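Vallwood Robotics Club: The Laundry Chapter

Our goal for August was modest. Teach Lukon, the club's arm, to fold pants. To get there, members take the hand-held grippers home and handle clothes with them, again and again, at the speed of a very cautious lobster.

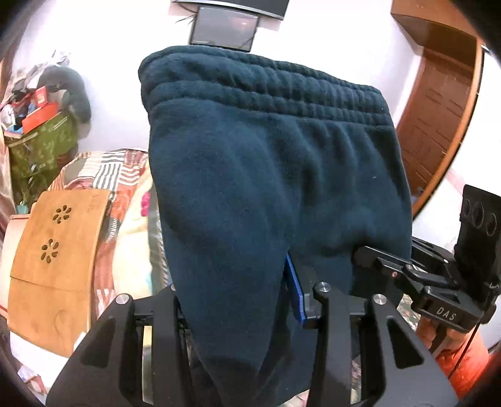

2 min read

Anjana Navaratnam has logged 235 folds so far, almost all of them of the same teal pair. She reports that the waistband is the enemy. Pinch it off center and a leg swings away as if it had somewhere to be. 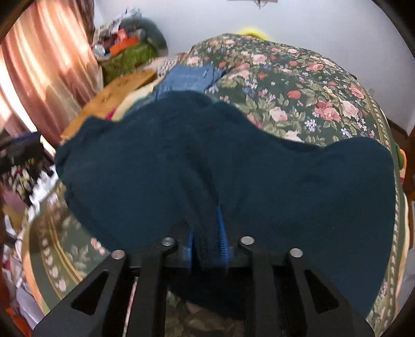 Marlene Hamann wants 2000 folds before she'll train anything, and she has a spreadsheet to prove it. With 18 of us on the roster, that is doable, provided people stop signing up for washcloths. Sleeves come next month. Bring your own shirts, and please label the chargers.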